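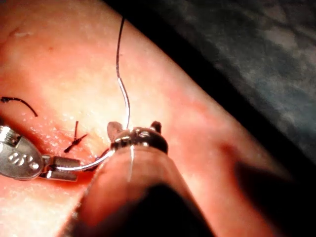 Figure 1. Needle driver and tissue pad.

Written Instructions After Tooth Extraction: Do Patients Read Them, and Can They Use Them?

Project report, Dental Assisting Program, Beaulieu College, Triritby campus

Summary

In this project we compared two versions of the paper sheet which patients receive after a tooth is taken out. The old sheet is in use at the teaching clinic in Triritby for many years. The new sheet was written by our group in everyday words. We gave out 200 sheets in total, half of each version, in the clinic in Triritby and in the smaller clinic in Prorbridge. On the next day the patients were called by telephone and asked a few questions about what they should do and should not do. Patients with the new sheet gave more correct answers on rinsing and on bleeding. On pain medicine there was almost no difference between the groups, and on smoking the result was not clear.

1. Background

After an extraction a blood clot forms in the socket. The clot protects the bone and the nerves under it while the gum is healing. If the clot is lost too early, the patient can get a painful condition called dry socket. Most of the advice which is given to patients on the first day has the purpose to protect this clot: bite on the gauze, do not rinse, do not smoke, do not drink with a straw, eat soft food.

The dentist or the assistant explains this at the end of the appointment. It is not a good moment for learning. The patient is numb, has gauze in the mouth and cannot easily ask a question. Many want to go home. For this reason the written sheet is important, and for this reason our supervisor proposed it as a topic.

The old sheet has a date at the bottom, 1979, which is the year when it was first typed. It was copied and retyped later, and the telephone number was changed, but the sentences stayed mostly the same. It uses words such as "haemorrhage", "expectorate" and "analgesic". One of us had to look for "expectorate" in the dictionary. It means to spit.

2. Aim

We wanted to know if a sheet in plain language helps the patients to remember the instructions for the first day. We also wanted to know if the patients keep the sheet at all, or if it goes into the garbage together with the parking ticket.

3. The two sheets

3.1 Old sheet

One page, printed on both sides. The text is in full paragraphs with small letters. The instruction about bleeding comes at the end of the second side, after a long part about the cleaning of dentures. The emergency number stands in the middle of a paragraph.

3.2 New sheet

One page, one side only. We used larger letters and short sentences. The instructions are sorted by time: the first hour, the rest of today, from tomorrow. The telephone number is at the top and again at the bottom. The part about dentures was removed, and the clinic keeps it now as a separate sheet for those who need it.

The text for bleeding reads:

"A little blood in your spit is normal today. If the bleeding is strong, fold a clean piece of gauze, put it on the place and bite firmly. Sit up. Do not keep looking at it. If it does not stop, call us."

The sentence "Do not keep looking at it" was discussed for a long time. Some of us found it impolite. The dentist in Prorbridge said that patients lift the gauze again and again to check, and that this is the main reason why it keeps bleeding. The sentence stayed.

A dentist at each clinic read the new sheet and approved it before we used it. One correction was made, in the line about warm salt water. We had written only "rinse with warm salt water", and it was changed to say clearly that the rinsing starts on the next day and should be gentle.

4. Method

4.1 Who took part

Adult patients with a simple extraction of one tooth could take part. We did not include surgical removals of wisdom teeth, because these patients receive other instructions and some of them have stitches. Patients who take blood thinners were also not included, as the clinics have a special procedure for them. Every patient was asked before the appointment and signed a consent form. It was explained that the treatment is the same if they say no.

4.2 Giving out the sheets

The sheets were put in closed envelopes and mixed, so that the assistant did not know which version was inside. The spoken instructions were given as usual. We asked the assistants not to change their way of speaking, but naturally we cannot be sure of this.

4.3 The telephone call

The calls were made in the late afternoon of the next day. The appointment program Dretadix, which both clinics use, made the list of numbers for us. The caller read the same questions to everyone:

Do you still have the sheet?
Did you read it, all or a part?
When may you start to rinse your mouth?
What would you do if it starts to bleed again?
Which medicine did you take for the pain, and did the sheet help you with this?
If you smoke, how long should you wait?

If a patient reported strong pain, fever or bleeding which did not stop, the call was passed to the dentist at once, and the other questions were left out.

5. Results

5.1 Keeping and reading the sheet

Most patients still had the sheet, in both groups. Several said that it was on the fridge or beside the bed. There was a bigger difference in reading. In the group with the new sheet most patients had read everything. In the group with the old sheet the usual answer was "a part", and when they said which part, it was nearly always the first side. This matters, as the advice about bleeding is on the second side.

5.2 Rinsing

This question had the clearest result. Patients with the new sheet mostly knew that they should not rinse on the first day. In the other group many had rinsed already on the evening of the extraction, some of them with a strong mouthwash, and they believed that this was correct. They wanted to keep the place clean. The old sheet does say that rinsing should be avoided, but in the next paragraph it speaks about the importance of good oral hygiene, and the patients put these two together in a wrong way.

5.3 Bleeding

More patients with the new sheet could describe that they should bite on gauze and sit up. In the old group a frequent answer was to spit the blood out and rinse with cold water. A few patients in Prorbridge answered that they would use a tea bag, which is a home method they knew from their parents. Neither of the two sheets mentions it.

5.4 Pain medicine

Here was almost no difference. The patients took what they had at home or what the dentist had told them. Few used the sheet for this question.

5.5 Smoking

The group of smokers was too small to compare. Also we had the impression that some persons did not want to speak about it on the telephone with a student.

6. Discussion

The new sheet worked better in the parts where the old one was difficult to find or to understand. Where patients get their information from another place, the sheet did not change much. We think the order of the text was as important as the words. When we started, we expected the difficult words to be the main problem, and we spent most of our time on them.

There are weak points in our project. A correct answer on the telephone does not mean that the patient has behaved correctly at home. We did not measure how many patients had dry socket, and our groups would be too small for it. Not everyone could be reached, and it is possible that those who answered are also those who read more carefully. In Triritby some calls were made later in the evening than planned because the telephone line in the practice room was not working.

Language was another point. Both sheets are in English. A number of patients in Triritby speak another language at home, and in some families it was the daughter or son who had read the sheet and answered our questions. We counted these answers like the others, but it would be better to look at them separately.

7. Recommendations

The clinics should use the new sheet for simple extractions. The assistant should show the patient the telephone number on the sheet before he or she leaves the chair. We also recommend to give the sheet already when the appointment is booked, so the patient can buy soft food and gauze before. Dretadix is able to send a file together with the reminder message, but this function is not turned on at present.

Translations should be made by a qualified translator and checked by a dentist who speaks the language.

The clinic in Prorbridge has decided to keep using the new sheet. In Triritby the old sheets will be used until the printed stock is finished, and the new version comes after that, planned for November.

Appendix A: old sheet, both sides
Appendix B: new sheet
Appendix C: telephone questions and consent form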